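Can a machine do my chores yet? A thread, because I've been boring everyone at work with it and now it's your turn 🧵 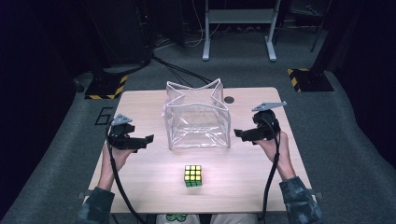

Cube, see-through pouch, a gripper in each hand. Tidying up, the hard way.

1/ I've spent most of September reading and pestering people about household robots. My question is dead simple. When can I stop putting things away? I don't want a butler. I want the stuff on the table to go in the thing it lives in.

2/ So, the cube and the pouch. You or I would do it while talking on the phone. Pick up cube, drop in pouch, done, didn't even look. Now do it with two jaws and no fingertips and tell me how you get on.

3/ The cube's the nice bit. Flat sides, sits square, doesn't squash. If every object in my house was a Rubik's cube I think we'd be nearly there and I could shut up.

4/ The pouch though!! Clear plastic, so you're looking straight through it at the table. Bendy walls. Shiny creases that catch the light. I asked Oduor Kimaro about this (he does depth cameras at Prarnthorpe, very patient man) and he said see-through things are still a right pain, the camera often just measures whatever's behind them.

5/ And it's soft, so push on one side and the whole shape changes. Grab the rim too hard and you've folded the opening you were about to use. My four year old knows this about crisp packets. It's a surprisingly deep bit of knowledge.

6/ Also two hands. One steadies, one does the job. I never noticed how much I do this until I tried to go a Monday evening one-handed. Got as far as a bin bag. Gave up, had toast.

7/ Someone's bound to say "but the dishwasher IS a robot" and yes ok Grímur, I saw your reply before I'd even finished typing. A dishwasher is brilliant. It also makes me do the loading, and the loading is the chore.

8/ Shop floor is a different story and I was a bit too gloomy about it last time. Mireille Riviere runs the packing line at Marchal and they've got a cell that boxes 4000 jars a shift, same jar, same box, same spot. Hardly ever stops.

9/ Then she told me about the gift sets. Ribbon, tissue, little drawstring bag. All of that is still people, and she's got no plans to change it. They trialled a machine on the bags for 2 weeks and then it went back in its crate.

10/ Numbers from that trial, shared with permission: 167 bags attempted, 130 properly filled. Which sounds decent till you picture yourself stood there sorting out the other ones. She said it was slower than just doing them.

11/ What I like about the hand-held gripper approach is that a person does the thinking and the machine's version of a hand does the touching. You find out quick whether the jaws are even capable of the job. If I can't do it with them, no clever software's going to.

12/ Pascal Moulin disagrees with me on this btw and he's a proper engineer, so weigh that up. His view is people are too good at it, we sneak round the problem with tiny wrist wiggles and then wonder why the robot can't copy us. Annoyingly good point. Still thinking about it.

13/ Where I've landed, chore by chore:
Hoovering: yes, years ago, apart from socks
Mowing: yes if your garden's dull
Folding towels: slowly
Folding anything with sleeves: ha
Putting small things in floppy things: getting there
Cleaning the bit behind the taps: see you in the next century

14/ The price is the other thing. The two-armed setup I got to poke at in Lisbridge costs more than my car, and my car can at least get me to the tip.

15/ If you work on this and I've got something wrong, shout, I'll correct it in the replies. Évan Rey already has two corrections about the mowing and I'm told they're "minor".

16/ Next one's laundry. Send me your worst fitted sheet stories please

We use cookies to improve your experience and show you relevant content. By continuing to browse you accept our cookie policy. Accept all | Manage preferences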